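Lab Planning for Automation - Unit 6 handout
Buying the robot, and then buying everything else
Revised May 13, 2026

Read this before the budgeting session. Bring a spreadsheet, a pencil, and whatever optimism you have left from Unit 5.

1. The quote is the first number

A vendor quote for a two-arm mobile system will usually have one large figure at the top and several small ones underneath. Students copy down the large one. The small ones are where your year goes.

Our running case is the Planine teaching kitchen, which wants a two-arm robot to practice household tasks: moving packages, wiping counters, loading a dishwasher if everyone lives that long. Two vendors bid, Vustero and Enura. Vustero came in lower. It left out the grippers. The document did say so, on page 17, in the same type size as the warranty on the carrying case.

So the first rule for reading quotes: make a list of what the robot must have in order to do one complete task, from power-up to power-down, and check each item against the paper. Arms, base, wrists, grippers, cables, controller, software license, emergency stop, charger. If an item is on your list and missing from the quote, write "ask" beside it. Do not write "surely included."

2. Cables, fingers and other small change

Consumables get one line in most student budgets, and the line usually says "misc." Break it up. Gripper fingers wear and get swapped for different jobs. Cables that run along a moving arm bend every time the arm does, and they need slack at the wrist, which means they also find things to catch on. Budget for spares on the first day. In the Planine plan we carry $837 a year for fingers and pads and $271 for cables and connectors, and these two lines get defended harder than anything else on the sheet.
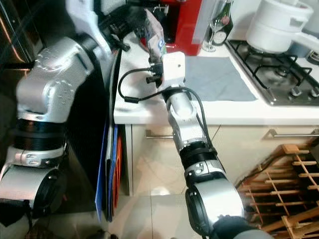

Shipping belongs in the same section. A spare part that costs less than lunch can still cost a good deal to send overnight, and you will always want it overnight.

3. The room is equipment too

A kitchen built for people has narrow aisles, glossy floors and knobs at hip height. You can either buy a robot that copes or pay to change the room. Both are budget items, and the second one is often cheaper. Before you sign anything, measure:

Counter height and depth, to the back wall
Clear floor width with every cabinet and appliance door open
Reach from where the base can really park, as opposed to where the brochure parks it
Outlets, and what is already plugged into them

Then decide what stays out on the counters during work. Glassware is realistic and makes a good test. It is also glassware, so put replacements in the budget and buy the plain kind. Packaging is worth planning for as well: bags crumple and change shape, and you will need a steady supply of fresh ones. Someone has to eat the contents. This line has never lacked for support.

4. People hours

Project Puma, our second case, bought its arms in September and had them working the following spring. The hardware was fine. The plan had no hours in it for setup, calibration, safety sign-off or training operators, so these jobs were done in the gaps between other jobs, at the speed you would expect.

Write hours down as money. If a technician is needed two afternoons a week, put in two afternoons a week, plus a second person for the days the first one is sick. Staff time that comes "free" from another department tends to go home again around the time you need it.

5. Service contracts

Enura offered a contract at $2,646 a year with a response time of "up to" five business days. Read that phrase slowly. Ask what counts as a response. In one draft it was an email saying the request had been received.

Compare the contract with the cost of owning a spare wrist and knowing how to fit it. For a teaching lab, the spare often wins. For a lab with a paying customer waiting, it may not.

For next time

Draft a first-year budget for the Planine kitchen, one page, with no line called "misc." Mark every figure as quoted, estimated or guessed. Guesses are allowed. Guesses dressed up with two decimal places will be returned to you.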